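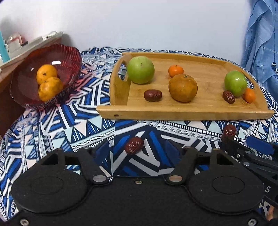 Apples, oranges and dates on the tray, gripper in front.

I've been recording fruit-tidying demos at my kitchen table for the Sorkwood project, and I'm up to 977 now, so I have opinions! Mostly they're housekeeping opinions.

Pick one tray and stick with it. A wooden one with raised edges is great, as the fruit can't wander off onto the floor between takes. Wipe it with a barely damp cloth and dry it right away - citrus leaves sticky spots, and a mandarin that sticks makes for a weird-looking grab.

Mix your sizes. My first 99 takes were all apples (I had a lot of apples) and the folks at Bisari very kindly asked for something smaller. Dried fruit is perfect. It's wrinkly, it's light, and it keeps for ages in a jar with a tight lid.
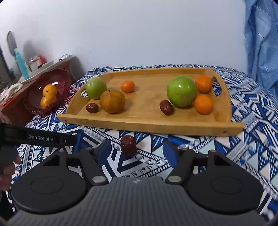

Move things between takes, too. I slide the fruit into new spots every single time, even when I'm tired and want my coffee. If everything sits in the same place, the robot just learns the place.

Go slow on the close. Squeeze until the pads touch, wait a beat, then lift. Rushed grabs are the ones I end up deleting, and in October I deleted a whole evening's worth (ouch).

Oh, and wipe the pads with a dry cloth whenever you switch from citrus to anything else. Bruised fruit goes straight into a bowl for the blender. I add a spoonful of honey and plenty of ice.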